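Two baskets on the desk, fruits and office supplies: does it work?

solange_li
Hello all. I work from home at a white desk and I always have fruit and small office things mixed together on it. I am thinking to buy two wicker baskets and put a paper label before each one. Is it practical, or will I stop using it after one week?

mgauthier
I have done this for 11 months. It works if the baskets are low and you can see inside. The label helps more than I expected, also for other people in the house.

Kowalchuk_Y
I don't agree. Fruit does not belong on a work desk. In June I had little flies for 4 weeks because of one forgotten peach under my papers. Keep the fruit in the kitchen.

mgauthier
The peach was under papers, so it was not in a basket. With a basket you would have seen it.

Kowalchuk_Y
Maybe. I still prefer a drawer for pens and no food.

Marlene P.
I am with Mervin. Write the labels by hand, in large letters, and leave some space between the two baskets. Same idea on a white desk, with the fruit not yet put away in the first three pictures:

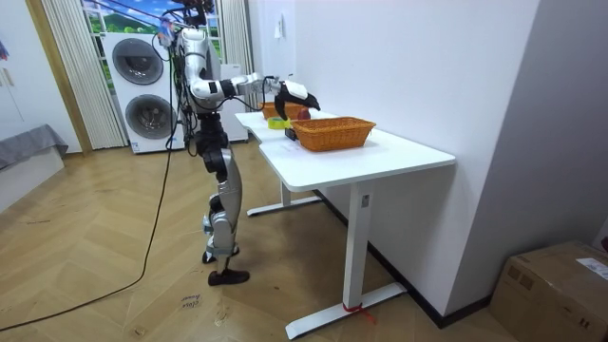
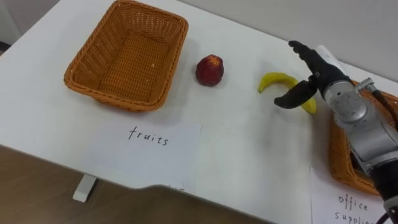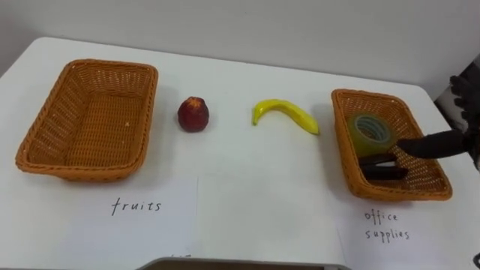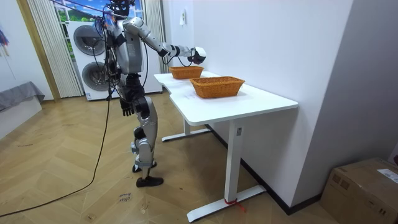

About the size: please measure your desk first. I bought mine too large and had to return them to the shop in Priseldale. And wash the wicker by hand with a soft brush, then let it dry well.

solange_li
Thank you, Marlene. Did you fix the paper with tape?

Marlene P.
Yes, a small piece at each corner. It comes off without marks.

Kowalchuk_Y
On my desk the tape left marks. Try it on the underside first.

solange_li
Good, I will try on Sunday, and I will keep the bananas apart from the pens.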